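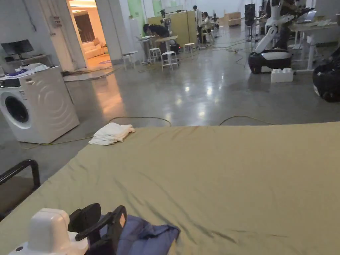 Gavin Gillies asked whether his shift would still fold by hand once Stereck took over sorting. It will, for mixed loads.

Search this site Go

Setting up a shared folding station

1. Assign one person per shift to clear stops.
2. Send single garments to the gripper. Keep bundles on the manual table.
3. Log each missed grasp - the code and the fabric.
4. After 69 misses, retrain before the next shift.

Comments

Hirkard: Does step 3 count toward piece rate?

Gavin Gillies: Ours is paid hourly now.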